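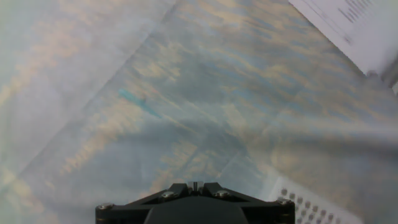 Last edited in July, 9:14 pm

Cloudy sheet: iron it, flatten it or leave it alone?

tineke_c
OK so I finally unpacked the sunset sheet I've been going on about, the thin filmy one with the pale blue and peach streaks. I want to hang it in front of the little window in the hallway so the evening light comes through it. Problem is the creases! There's one long straight one running right across it and a bunch of fainter ones, plus it goes all ripply at one corner. Has anyone gotten fold lines out of something this thin without wrecking it? I paid 8 dollars for it so I won't cry for long, but I do love the colors.

pimden_porch
Pretty! Low iron, towel on top, keep moving. I did a whole set of window panels like that when we lived in Cabanatuan and they came out fine.

SemD
Please don't iron it until you know what it's made of. If it's any kind of plastic film you'll have a peach colored puddle on your ironing board. Roll it face in around a wide cardboard tube and leave it for 2 weeks. Boring, but it works.

pimden_porch
Mine were fabric, to be fair. But I've ironed a vinyl tablecloth through a towel too and it lived.

SemD
A tablecloth is way thicker than that. Look how milky and see-through hers is.

grirnmont_gal
Did the paper it's lying next to say anything about care? I can see there's printing on it but I can't read a word.

tineke_c
Nothing useful on mine, no. I looked.

grirnmont_gal
Figures. What about a hair dryer on the lowest setting, from way back? I did my pantry window film like that, with my husband holding the other end and complaining the whole time.

siltis109
Am I the only one who'd leave the creases? It's a sky, it's supposed to be streaky. Once there's light behind it you'll be looking at the color. Also what's the bright teal streak, kind of up and to the left? Is that printed on or did something get on it?

tineke_c
I've been wondering about that too! It's so much brighter than everything else. I'm going to dab at a corner of it with a damp cloth and see.

siltis109
Leave it if it won't budge. I like it, it looks like a little comet.

SemD
Also, watch the left side if you're picking which way to hang it. It looks a lot more washed out over there than in the middle, and in a bright window that part might go nearly white. I'd put that end toward the wall.

tineke_c
Good point, I hadn't thought about that. OK, tube first. Sem wins for now (sorry Pimden!) and if the long crease is still there after that I'll try the hair dryer.

pimden_porch
Fine, fine. Towel offer stands.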